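3.2 Where people put the fridge

I went into the Skenholm survey expecting kitchens to be boring. They weren't! We had 400 floor plans of shared flats and small offices, and I kept getting stuck on the refrigerator, mostly on what ends up next to it. In the Kirinden plans it nearly always backs onto the sink wall (older plumbing, I suspect). In the Ocampo plans it wanders -- into hallways, beside coat racks, and in 14 cases right up against a work desk.

That last group turned out to be my favorite. People in it told us they snacked more but also talked more, and I still can't decide which of the two matters for the layout question. Figure 2 has a desk and a two-door refrigerator in the same room, the pairing I call "desk-side" from now on.
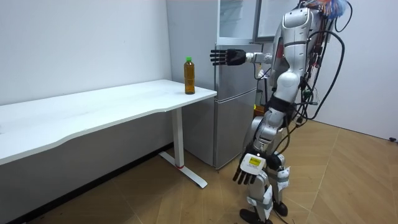 Figure 2. White desk and silver two-door refrigerator sharing a room.

3.3 Noise complaints

I asked everyone in the desk-side group about compressor hum, and got an earful.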